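I did not write here for 4 days. I was tired, and also I did not know what I should say about the news. Today I am again in the living room with the notebook on my knees and the radio turned low.

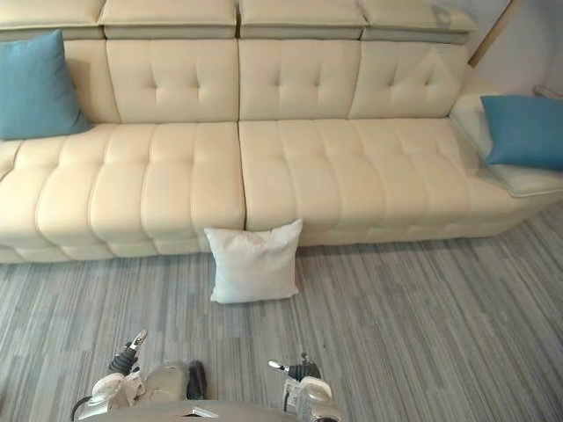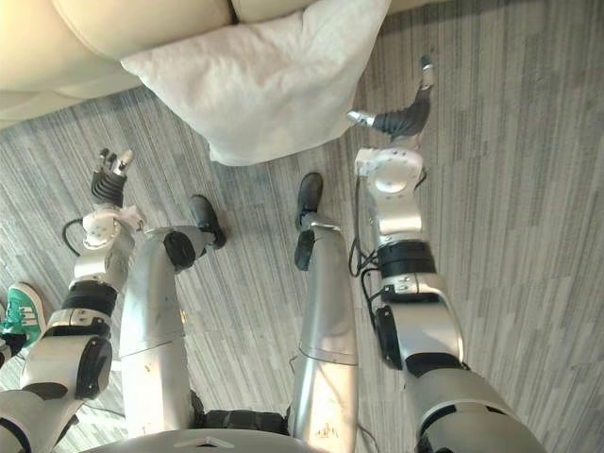
Brerlow, in March, evening

The ceasefire talks between Zostby and Lalska stopped again. The radio said it at six o'clock and then again at seven, with the same words, and I listened both times as if the second time could be better. The Lalska delegation left the building before lunch. The Zostby side says that their soldiers did not cross the river, and Lalska says that they crossed it in the night and took 107 people from the villages on the east bank. I wrote down this number because in a few weeks they will give another one, and I want to remember which was the first.

I was born on the west bank, so people here suppose that I must know the truth. At the bakery a woman asked me, very kindly, "So who started it?" I told her that my grandmother had one answer and my uncle had the opposite answer, and they ate at the same table for 40 years. She laughed, but I did not mean it as a joke.

In the afternoon I went to the meeting at the library. Pádraig Gilmartin had invited a speaker, Áine Costello, who worked two years as an observer near the border. She speaks slowly and I understood almost everything. She explained that the observers may only write what they see themselves, and that both armies know at what hour the observers go home. Somebody asked if our government will say the word "occupation" at last. She answered that the foreign minister used it once, in a radio interview, and that his office corrected it the next morning to "presence." I had to look up afterward if there is a legal difference. There is a big one.

Prys Dafis stood up and spoke too long, as always, about sanctions. He wants that the town stops buying road salt from the Zostby company. Malachy Mac Mathúna said the contract ends in the summer anyway, and then the two of them argued about salt until Pádraig looked at the clock. I was a little angry. I had prepared a question about letters, whether the post to the east bank is working, and there was no more time for it.

I asked Áine at the door, while she was putting on her coat. She said that letters go through Hayes now and can take 2 months, and that I should not write anything about the army in them, not even the weather if there are soldiers standing in it. She gave me the address of the office on the back of a parking ticket.

I started the letter to my cousin this evening. So far I have the greeting and one sentence about the price of eggs. I crossed out the sentence about the talks. Tomorrow I will telephone Cathal Ó Flaithearta and ask if he still has the old form for the post, and I must also return the library book on treaties, which I did not finish.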